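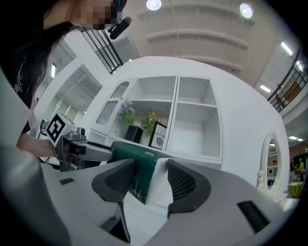

白色展示柜年底清仓前先收拾一遍，一盒纸巾挪了半个下午

Lumik街消息 12月31日，星期二，Lumik街上的旧家具店Bhatt提前两小时挂出“盘点中”的牌子，把店里的柜子挨个腾空、擦净、重新摆好。按店里的说法，这叫迎新。按隔壁面馆的说法，这叫终于。

当天最费工夫的是靠里那只白色展示柜。柜子有敞开的格子，左边一扇玻璃门，门顶做成拱形，上面一圈小小的波浪花边，很有些老派人家客厅的样子。它六月进店，标价3482元，半年里问的人不少，多数问的是柜子里的东西卖不卖。店主Narendra Prajapati对此已经看开：“有位先生来了三次，每次都看得很仔细，最后买走了格子里的一只茶杯。”

茶杯之后，柜子里又陆续住进了别的东西：一摞没人认领的杯垫、两把没有锁的钥匙、一本前年的台历，以及一张写着“此格勿放杂物”的纸条，纸条压在杂物下面。负责这次整理的是本地收纳工作室Wivum，收费300元，含抹布，不含劝说。工作室的人到店后先把所有物件搬到长桌上，再请店主逐件决定去留。这个环节原定二十分钟，结果台历一项就谈了十分钟。店主认为上面的风景照片还能看，工作室认为风景可以去外面看。双方各退一步，台历剪下六月那一页，其余送去回收。

真正的分歧出在一盒纸巾上。

纸巾盒是深青绿色的，盒面发亮，靠近上沿贴着一枚小小的金色标签。店里的人承认它好看，也承认它这些年在店里没有固定住处：收银台上待过，窗台上待过，雨季还垫过一条短腿的凳子。Wivum提出给它定一个位置，并且以后只放那个位置。提议得到全体赞同，随后全体提出了各自的位置。

第一种意见是放进玻璃门后面，理由是好看的东西应当受到保护。反对者当场指出，打喷嚏的人一般来不及开门。第二种意见是放在敞开的格子里，中间一层，伸手就有。这样一来，纸巾盒就占了全柜最显眼的地方，原定摆在那里的瓷碟只好往边上让。瓷碟是要卖的，纸巾不是，至少当时大家这样以为。第三种意见来自一位进来避风的顾客，她建议放回收银台。这位顾客后来被请喝了一杯热茶，意见没有被采纳。

于是纸巾盒先进玻璃门，又出玻璃门，上到顶层，再下到中层，最后在中层靠右和中层靠左之间来回了几趟。每放下一次，众人就退到门口看一眼，点点头，再走回去把它拿起来。Wivum的人说，这在他们这一行属于正常现象，大件家具往往一锤定音，越小的东西越要开会。去年他们给Wesari小区一户人家理书房，三面墙的书半天就归了类，一只订书机谈到了天黑，男主人至今把它放在口袋里。

其他物件的去处倒是定得很快。杯垫按大小分成两叠，进了抽屉。两把钥匙试遍了店里所有的锁，一把都不对，店主把它们装进信封，在信封上写了“钥匙”，又放回了原来的格子。收纳师看着他放的，没有说话。那张“此格勿放杂物”的纸条得到保留，并换了一枚新的图钉。

柜子本身也借机做了清洁。拱顶上的花边最不好擦，抹布进不去，最后用的是一把软毛旧牙刷，一道弯一道弯地刷过去。玻璃门里外各擦一遍，擦完发现里面那道印子在外面，外面那道在里面，又各擦一遍。店里一位伙计表示，早知道柜子是这么白的，当初标价可以写高一点。店主听了，没有改标签，但把标签扶正了。

傍晚前后，位置终于定下来：敞开的格子，中层，偏左，紧挨着玻璃门那一侧。选这里的依据相当朴素，当时大家都饿了。瓷碟移到了隔壁一格，据说侧面看更显得薄。收纳师在工作单上写下“纸巾：中层左”，请店主签字。店主签完，顺手抽了一张纸巾擦笔，这也算是新位置的头一回使用，全程没有开门，没有弯腰，各方都表示满意。

事情到这里本该结束。重新开门之后，进来的第一位客人在白色柜子前站了一会儿，问那只绿盒子多少钱。店主解释说盒子是店里自用的，柜子倒是卖的，还可以送货到Wesari。客人说柜子太大，家里放不下，又问瓷碟。瓷碟卖出去一只，还剩三只，空出来的地方当晚放进了一卷胶带。

据了解，Bhatt元旦照常营业，新年期间白色展示柜可以付2000元订金留货，余款提货时结清。愿意连纸巾盒一起买的，店主说可以商量，但要先问过中层左有没有别的东西等着搬进来。Wivum则表示，整理后一个月内可免费回访一次，回访只看不搬。店主已经预约了月底，他说到那时候，胶带应该也有自己的位置了。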